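Old tower, upgrade or bin it?

dstoica
Office clearout at Cundstead, got a tower going spare. Wants a new power supply at least, maybe more memory. Duggan in Warnby quoted me 210 all in. Worth it or daft? Only for my mum's emails and the accounts.

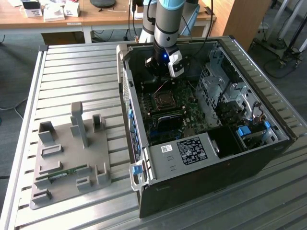 She's not fussy about speed but the fan noise drives her up the wall. Budget is 300 tops.

warnby_pete
210 for a PSU and a stick of ram?? no. Do it yourself, four screws and some plugs. Take teh side off and have a look first.

Sternesar
Disagree with pete. If he's never done it, pay someone. I killed a board saving myself twenty quid.

warnby_pete
One board in how many years though

Sternesar
One was enough. Anyway 210 into something that old is money gone. Refurb with a warranty, sorted.

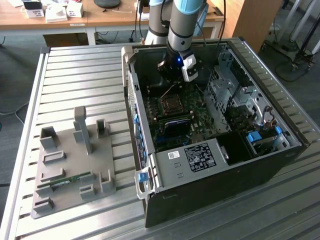 Re: Old tower, upgrade or bin it?

dstoica
Rang Duggan again, he'd do just the memory for a lot less. Might try that and live with the fan. Does it matter if the two sticks dont match?

warnby_pete
Same type, same speed if you can. Size matters less. And clean the fan before you buy anything, half the noise is fluff

Sternesar
Agree on the fluff. Still say refurb.

dstoica
Cheers both. Darius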